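Bruka Dry Food Feeding Log

Version 3, released Oct 10, 2021

What it is

A set of feeding records for adult dogs moved from one dry food to another. Each row is one meal: what was put down, how much was left, and any note the owner made. The records were kept by owners at home on a paper sheet and typed up afterwards by Hidayah Nugroho and Si-eun Yeo.

There are 77 dogs in this version. Version 2 had 60. The new ones all come from the Eton group, who started their sheets in January.

Files

meals.csv has one row per meal
dogs.csv has one row per dog, with age, weight and breed as given by the owner
foods.csv has one row per food, with the feeding guide copied from the bag
notes.txt holds the longer owner comments, keyed by dog number

Columns in meals.csv

dog_id: matches dogs.csv
day: day of the changeover, counted from 1
meal: am or pm
old_g: grams of the old food
new_g: grams of the new food
left_g: grams left in the bowl after half an hour
stool: owner's score from 1 (hard) to 5 (runny), blank if not seen
treats: yes, no or blank

How the weights were taken

Owners used their own kitchen scales. Most of these read to the nearest gram, but a few read to the nearest five, and those dogs have a 1 in the coarse column of dogs.csv. Any meal above 500 g was checked with the owner before it went in. Wet food mixed into the bowl is not included in old_g or new_g. It is mentioned in notes.txt if the owner wrote it down.

Known problems

Dog 27 appears under two names in notes.txt. It is the same dog.

The Hosar sheets used a stool score that ran the other way. These have been turned round to match the rest. If you are working from version 1, they have not.

Blank cells in treats do not mean no treats. Several owners stopped filling in that box after the first week.

Puppies, dogs on a vet's diet and dogs on medicine were left out.

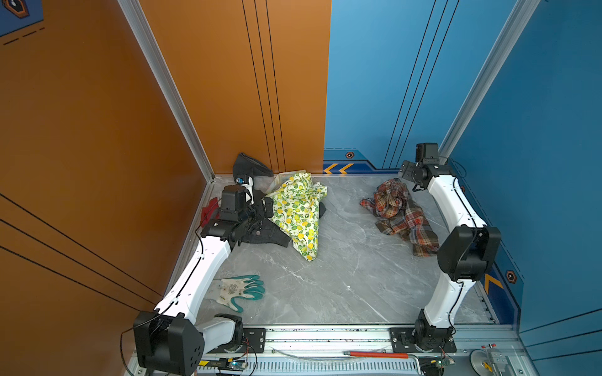 Mal-soon Sung wrote back after version 2 that left_g is no use for homes with more than one dog, as the second dog often clears the bowl. A shared column has been added to dogs.csv, marked 1 where dogs eat in the same room. We have left the meals themselves as they were.

Use

Free to use and share with credit. Please don't use the log to make claims about a named food. The groups are small and the owners knew which food they were giving.

Corrections go to Kyu-ri Choo, with the dog number and the day.

To do

Add body weight at the end of the changeover
Retype the pm meals for the Heydari sheets, where the scan was faint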